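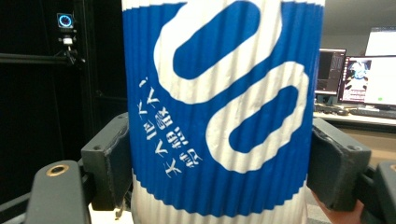
A ribbed paper cup with a blue band and a white looping stripe.

Zometti Asks Cup Makers to Show Their Work on Ribbed Paper

Packaging testing firm questions comfort and recycling claims, opens bench trial to any supplier willing to send stock

PRATUM – Zometti, a packaging testing firm that works for cafes, canteens and small caterers, said today that it will run a public trial of ribbed paper cups beginning in July. The firm is inviting manufacturers to submit cups for it and will publish every result, including the ones suppliers may not like.

Ribbed cups have become a standard line in many catalogs. The sales pitch is familiar by now: the ridges trap a little air, the air slows the heat, and the customer can do without a sleeve. Zometti does not dispute that the idea can work. It does dispute the confidence with which the idea is sold.

"We read a lot of brochures this spring and found plenty of adjectives," the firm said in a statement. "We found very few temperatures. A cup that is 'cooler to hold' has to be cooler than something, after so many minutes, with a drink at a stated heat. Most of the pages we read left out all of that."

Zometti reviewed 1,965 product listings before designing the trial. Its reviewers were looking for three plain facts: the heat of the drink used in any comfort test, the time the cup was held, and the cup it was compared with. Listings that gave all three were rare enough that the firm decided to do the measuring itself.

The trial will take place at the company's workshop in Pratum. Each submitted design will be tested in a batch of 100, taken from sealed sleeves of ordinary stock. Hand-picked samples will be turned away. Cups will be filled, timed, squeezed at mid-height and measured on the outside wall. They will also be stacked and pulled apart, a step the firm added after hearing from counter staff that some ribbed cups cling together during a rush.

Printing will get its own section in the report. Ribbed walls are hard on artwork. A curved white stripe on a dark band can pick up a slight wave along its edges, and lettering placed near the side of a cup can look squeezed from the front. Buyers paying extra for custom designs are often shown flat drawings, and Zometti thinks they should be shown a finished cup before they sign anything.

"A flat proof tells you what the designer wanted," the statement said. "The customer is going to be holding a round thing with grooves in it."

The firm is equally doubtful about some of the recycling language in the trade. Paper on the outside says little about what is on the inside, and a lining can decide whether a local plant will take the cup at all. Suppliers entering the trial must state in writing what each layer is made of. Those that decline will still be tested, and the report will mark the materials line "not disclosed."

Two companies have agreed to take part so far. Tovano will submit its double-wall range, and Yensuk will send a ribbed cup it sells mainly to office canteens. Neither has paid a fee, and neither will see the results ahead of publication. Zometti said it approached other suppliers that asked for the right to withdraw after testing. Those requests were refused.

The company also acknowledged the limits of its own plan. A bench trial cannot say how a cup feels to every hand, and it will not settle whether ribbed cups are worth their higher price for a cafe that sells mostly iced drinks. Cold drinks are outside this round. So are lids, which Zometti expects to look at separately – if enough makers are prepared to supply them on the same terms.

Results will be posted free of charge, with the full test method and the raw readings. Suppliers may add a written reply, which will appear unedited beside their figures.

Entry forms and sample instructions are available from the Zometti trials desk in Pratum. Cafe owners who want to suggest a cup already in use at their counter may send the product name and a sealed sleeve to the same desk.

About Zometti
Zometti tests disposable cups, trays and wraps for food service buyers. It does not manufacture or sell packaging.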